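Subject: Re: [tistard-users] Gripper pose drift on dark tabletops
List: tistard-users
Sent: Friday, 16:12

On Friday at 09:47 the Parcombe group wrote:

> We get clean six-DoF gripper tracks on our wood and laminate
> tables and bad ones on anything dark and shiny. The jaw opening
> looks fine. The position is off, mostly along the viewing
> direction, and worst in the last part of the approach. Our
> first guess is that reflections of the tag cube are being
> detected as real tags. Before we start masking the table out,
> has anyone on the Trondum side seen the same thing, and does
> the Brandão filter help with it?

Yes to the first question, partly to the second.

We reran tracking on all 1387 pick episodes in our handheld set with Tistard at default settings, then went through the failures by hand. An episode counts as failed if the cube track has a gap longer than 300 ms between the start of the reach and jaw closure, or if the two views disagree on the cube center by more than the threshold in the config file. By that rule 102 episodes failed. Most of them come from the tables with glossy dark tops, which are a small part of the set.

Reflected tags are a minor cause. A mirrored tag has the wrong handedness and the decoder rejects nearly all of them. What we see in the failed episodes is exposure. With a dark top filling the center of the head view, auto exposure goes up, the white faces of the cube saturate, and the white bleeds into the black squares. Corner localization then shifts inward. The tag looks smaller than it is and the solver pushes the cube away from the camera. That would match the error direction you describe.
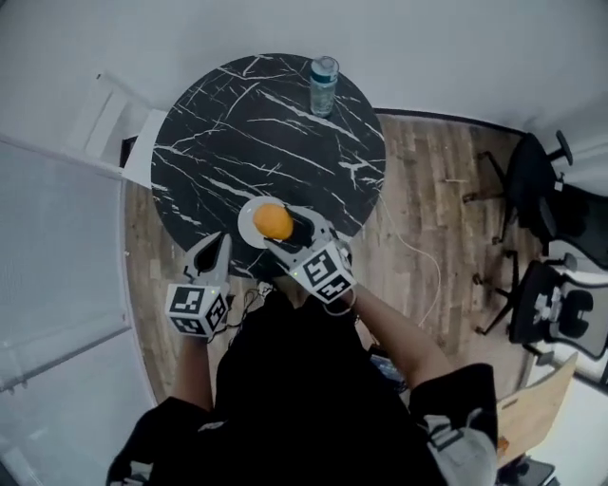 Fig. 1. Head view, right gripper at the orange, left gripper open and held lower.

The single-fruit episodes are the easiest place to check this, as there is little on the table to confuse the object detector and any error left over belongs to the gripper track. A veined top also gives the background tracker strong edges to hold on to, so the head pose can look healthy while the cube pose is wrong. Don't use the head pose residual as a quality flag for the hands.

On the Brandão filter: it smooths the track and closes short gaps, so the failure count drops. It does not remove the depth bias. If the corners are biased for the whole approach, the filter has nothing correct to pull toward. Policies trained on the filtered tracks still closed short of the object in our replay tests.

What worked for us:

1. Lock exposure on a cube face before the first episode and leave it locked for the whole session.
2. In Tistard, turn on the joint solve over all visible faces of a cube. The per-face solve is still the default. A single face seen at a steep angle is the worst case for depth.
3. Drop detections whose shortest side is under 40 pixels, even if the decoder accepts them.

Step 1 can't be applied to data you already have. For old recordings, 2 and 3 together recovered the short-gap failures but left the saturated ones, and we excluded those from training.

Masking the table is harmless but I would not expect much from it. If you try it anyway, compare the cube depth against the second view before and after, on the same episodes, and post the numbers.

One open item on our side: the joint solve assumes the cube is rigid on the gripper base. We have not yet measured how far it flexes when the jaws load up. The test is planned for September.

-- 
Trondum, manipulation data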